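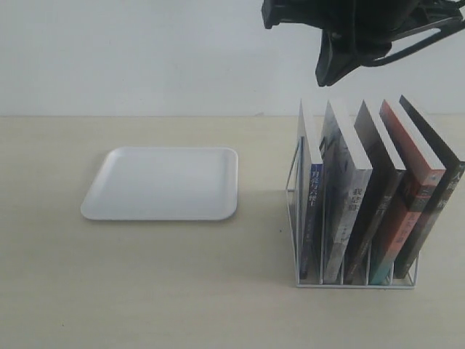
June
By Radka Janevski

A teleoperated demonstration is only as good as the rule the operator is following, and the rule has to be written before the first episode is recorded. The task used throughout this page is moving one book from a rack to a tray. It looks trivial and it contains most of the problems that come up in larger tasks: a narrow approach, a grasp on a thin object with neighbors on both sides, a change of orientation, and a release onto a surface with a rim. With five books upright in a wire rack, leaning to the right, the gap the finger has to enter depends on which book is the target, and the slim blue one at the left end is a different problem from the nearly black one at the right end. Write the rule for one target first.

Software versions: the commands below assume Zurero as the recording tool and the Skamham leader arm. Other leader arms work if they report joint positions at 30 Hz or better.

1. Define the start and end states

Write both as conditions that a second person can check without having been there.

Start: tray empty and flat on the table, all books upright in their slots, gripper open and clear of the book tops.
End: target book flat on the tray, cover up, gripper open and clear of the book.

Decide now whether a corner of the book may overhang the rim. We allow it, provided the book is stable when the fingers withdraw. If you forbid it, expect to discard more episodes and expect the operator to slow down over the tray.

2. Match the leader to the follower

Power the follower first. Move the leader by hand until each joint is within 3 degrees of the follower, then enable coupling. If the difference is larger, Zurero will refuse to couple. Do not override this check. The follower will close the gap at full speed, and the rack is in the way.

Set gripper scaling so that the leader trigger at half travel corresponds to an opening slightly wider than the thickest book. Operators have much better control in the middle of the trigger than at either end.

3. Practice without recording

Run the complete motion until it can be done without a pause longer than a second. Pauses are the most common defect in new operators' data. The policy learns them, and at run time the arm stops above the rack and stays there.

Operate from the camera views only, with the workcell out of your line of sight. If you use depth information that the cameras do not have, the demonstrations will contain corrections that the policy has no means of reproducing. Gorazd Kos recorded a full batch standing beside the table before we made this a rule, and the batch was not usable.

4. Record one episode

a. Confirm the start state. Press record.
b. Bring the gripper over the rack and align the fingers with the spine of the target.
c. Lower until the fingertips are below the top of the page block. Close slowly.
d. Lift straight up until the bottom of the book is clear of the wire. Lateral motion before this point drags the rack.
e. Travel to the tray. Rotate the wrist during travel, well before the descent.
f. Touch the lower edge of the book to the tray, then lay the book over.
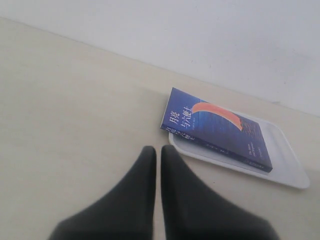
g. Open fully, withdraw along the finger axis, and hold still for one second. Stop recording.

An episode should fit within 600 frames at 30 Hz. Longer ones are nearly always hesitations at step c.

5. Vary on purpose

Move the tray and rotate it between episodes, including orientations that are diagonal to the table edge. Change the order of the books. Keep the grasp strategy constant. Two operators who grasp at different heights will give you a policy that averages the two and closes on neither. Vlasta Vlachou and Henk Bakker solved this by agreeing on a fingertip depth and marking it on the operator display.

6. Label and discard

Replay each episode the same day. Discard it if the rack moved, if a neighboring book came up with the target, or if the gripper closed twice. Recoveries are useful data, but tag them separately and leave them out of the first training run.

The Dralberg set was 2,883 episodes after review. It was trained once with the double grasps left in and once with them removed, and the second model was better at the rack and no different at the tray.

7. Check the export

Open one exported file and verify that the wrist stream and the joint log share a clock. An offset of a few frames cannot be seen in replay and will show up as late closing. Clodagh Conneely's script in the Dimitrov repository plots gripper width against image time. Run it on the first and last episode of every batch.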